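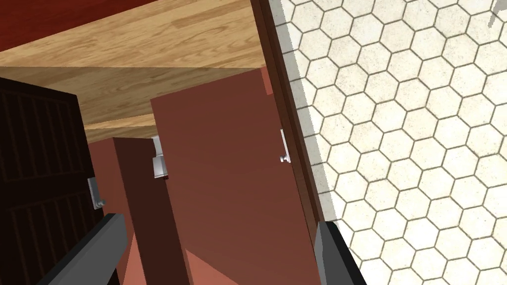
**Aleksi Kemppainen**, contributing editor, Home & Kitchen entries

**Countertop** (also *worktop*, *benchtop*, *counter*). A flat, raised work surface in a kitchen, bathroom, workshop or shop. Usually fixed on top of base cabinets. This entry covers kitchen counters, mostly wooden ones. For stone see *Granite (building)*. For poured concrete see separate entry, still a stub.

## Name

"Counter" first meant a table for counting money. Moved to shops, then to kitchens. "Countertop" as one word is mainly American. British writers prefer "worktop", Australians "benchtop". Trade catalogs mix all three.

## History

Older kitchens had no counter as such. A table in the middle of the room, a dresser, a sink on legs. Work was done at the table, often sitting down. Free-standing cabinets with a pull-out shelf were common in American homes in the early 20th century, and the long unbroken counter came in with fitted kitchens between the wars. By the 1950s plastic laminate had pushed wood out of most new houses. Wood came back later, partly fashion, partly because it can be repaired at home.

## Wooden types

- **Edge grain.** Long strips glued side by side, narrow edge up. Stable, fairly cheap, the usual choice.
- **Face grain** (plank). Wide boards, big pattern. Dents more easily and moves more with the seasons.
- **End grain.** Short blocks stood on end, the true butcher block. Kind to knives. Heavy, expensive, drinks oil.

Maple, beech, oak, walnut and birch are all used. Pine is soft and marks quickly but some people like the marks. Bamboo is sold alongside wood though it is a grass.

## Size

Standard American counter height is 36 inches, depth about 25. The front normally hangs past the cabinet boxes by an inch or so, which keeps spills off the drawer fronts. Many makers cut a small groove on the underside near the front (a drip edge). Easily forgotten on homemade tops, and hard to add once the thing is screwed down.

## Fixing

Wood swells and shrinks across the grain. Screws go up from below through slotted holes or metal clips, never glued tight to the cabinets. Leave a gap at the wall, cover it with trim or backsplash. Seal the underside as well as the top! Skipped very often. One sealed face and one bare face take up moisture at diffrent rates and the board cups.

Sink cutouts are the weak point. The raw end grain there needs several coats.

## Finish

Mineral oil: easy, safe for food, wears off. Drying oils such as tung or linseed last longer and need days to cure. Hardwax oil sits in between. Varnish gives the most protection but once water gets under a chip the whole area has to be sanded back.

Oil a new top often at first, then whenever water stops beading. Burns and stains sand out, along the grain, medium grit then fine. Black rings are usually iron and water reacting with tannin in the wood, oak especially. Oxalic acid lightens them. Gloves.

## Regional note: the Dratdale counter

In Dratdale, counters were traditionally made from 4 boards, 11 feet long, pegged instead of screwed. The local shop Jolico turned out more than 1,000 of them before it closed. Survivors are mostly birch, with a rounded front and a shallow channel cut near the sink end. A pair can be seen at the town hall kitchen, open in June. Local name for the channel is "the Wi", origin unclear, maybe from a maker's mark. Source needed.

## Hygiene

Long argued over. Wood pulls moisture and bacteria below the surface, where many of them die off, plastic holds them in knife cuts. Niether is safe if left dirty. Hot water, dish soap, dry it with a towel. Raw meat goes on a separate board that can be washed in the sink.

## See also

Backsplash; Base cabinet; Butcher block; Cutting board; Drip edge; Kitchen work triangle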